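Melluvus Gallery: Picking Things Up, Slowly

Famlow Lab, May 2026

Most research pages have a gallery. Ours was missing one until last month, when someone at Bunnag wrote to ask whether we did any work or merely published graphs about it. Fair enough. The graphs are still on the results page for those who like them.

Melluvus is our attempt to teach grasping from hand-held demonstrations. A person squeezes a gripper, the gripper carries its own camera, and what the camera sees becomes the training material. Later a policy tries the same task on an arm and usually finds its own way to be disappointing. The April round covered household and tabletop objects, with 2000 demonstrations in all, and 188 of those went in the bin before training. Most of the discards were ours: a late start, a sleeve across the lens, a long pause while the person holding the gripper answered a question from across the room.

Bottles took up more of April than anyone had planned. They are smooth, they like to fall over, and a clear one gives the camera very little to hold on to, so we treat the label as a kindness. We asked for upright grasps only, fingers either side of the body, and a steady hold before moving off. A lid was optional. The printing on a label is of no interest to the policy as far as we can tell, though it has provided our operators with a good deal of reading. 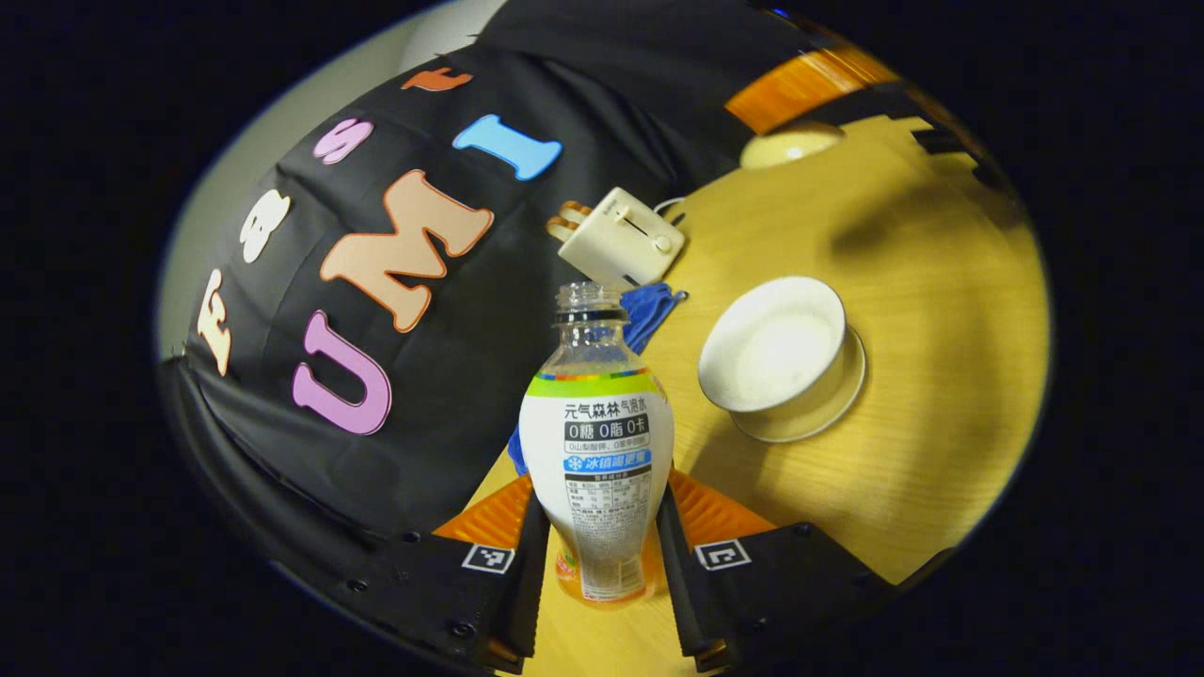

Sparkling water bottle between the fingers, cap off, markers in view on both sides. Toaster and bowl supply the clutter.

The two square markers are how we recover the width of the grip. If both can be seen, the number comes out clean. If one is hidden we interpolate, and if both go missing for long the whole demonstration is dropped, however elegant it was. Operators have been told this many times and now hold the gripper like people carrying soup.

On the arm, the policy trained on the April set managed 140 upright grasps out of 188 attempts. (Yes, the same number as the discards. We checked, twice, and it is a coincidence.) The older Nollow baseline, given the same objects and the same patience, managed 74. The commonest failure was closing too early and nudging the bottle away, then closing again on the place where it used to be. We have watched this often enough to feel some sympathy.

Clutter cost us less than we feared. Moving the bowl made hardly any difference. Changing the lighting made plenty, and we are still arguing over the blinds.

More pictures will go up when the mug round is finished. Handles are going badly.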